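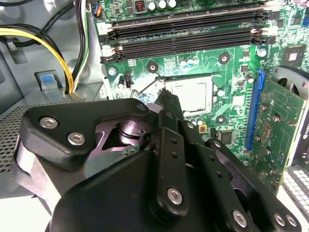 Inside an open desktop, green motherboard and all.

FAQ: My secondhand computer sale

Do you ship?
Nope, pickup only, sorry! I tried shipping once and the box came back looking like it had been sat on.

When can I come by?
Sunday is best, any time after 10 in the morning. Other days, email first (I do have a day job, and the dog hates surprises).

What's on the hard drive when I buy one?
Nothing of anybody's. I wipe every drive before it goes on the shelf and put a clean copy of Linux on it. If you want Windows you'll need your own license.

Will it run my kid's games?
Depends on the game! Tell me the name and I'll give you a straight answer. Most of my machines are happiest with homework, email and videos.

Is there a warranty?
You get 7 days to bring it back for a full refund, no fuss. After that I'll still take a look, but you pay for parts.

Do you take old computers?
Yes please, desktops especially. No tube monitors and no printers. I mean it about the printers.

Can you get photos off my dead laptop?
Often, yes. If the drive is clicking, turn it off and leave it off, then call Lyle Lyons across town. He has better gear for that than I do.

Cash or card?
Either one. Checks are fine if I know you.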